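This folder keeps the notes for the shared laundry corner at Ustness, second floor. Tamara Panasiuk started it in November, and I, Myroslav Dovhaniuk, am cleaning it up now. Please edit the file directly if you find a mistake.

Last full revision: March 4, 2025

## What is in the folder

- `wash.md`: how to load the machine and which program to choose
- `filter.md`: how to clean the filter
- `basket.md`: where the basket goes, and when

## Loading

Put the basket on the floor in front of the machine before you open the door. Carry red things separately from everything else, also when they look old and washed many times. I lost one good shirt in this way.

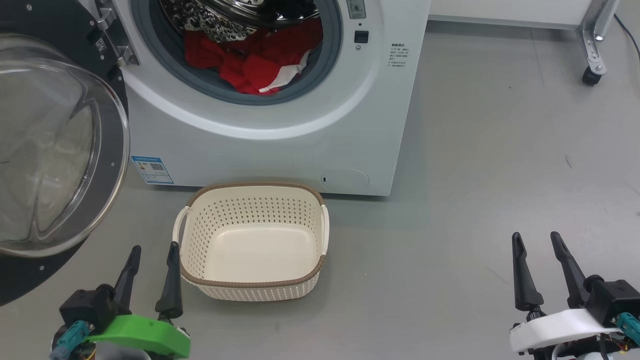
Do not push the clothes in with force. The drum should stay free in the upper part, so that the water can reach all the laundry. For a normal load we use 5 spoons of the Umiletti powder, and for a small one less.

## Filter

The filter is the job which people forget most often. I do it once a month and write my name in `filter.md`.

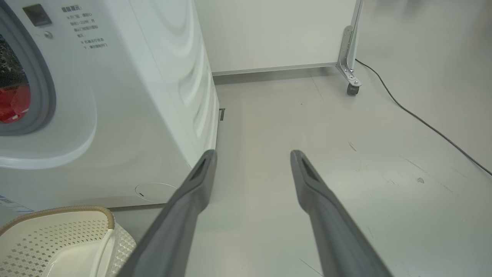
Before you start, lay an old towel on the floor, because some water always comes out. The round cover low on the front has a small slot at its left side, and a coin is enough to open it. Turn it slowly and wait until the water stops. Buttons and hair go to the trash, not to the sink.

## Unloading

Open the door fully and keep the basket close under it, then small socks do not fall on the floor. Take out everything and feel inside the drum with your hand. Leave the door open after the last wash of the day.

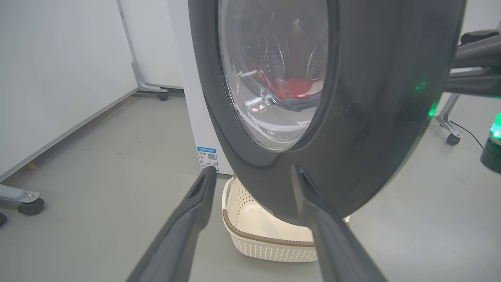

Tamara asks that we also wipe the rubber ring each time, with a dry cloth, and pull the fold open a little. In her opinion the smell we had last winter came from there. I added this to `wash.md`.

## Still to do

- translate the short program list into English
- ask Tkachuk for a second basket
- decide on which shelf the powder stays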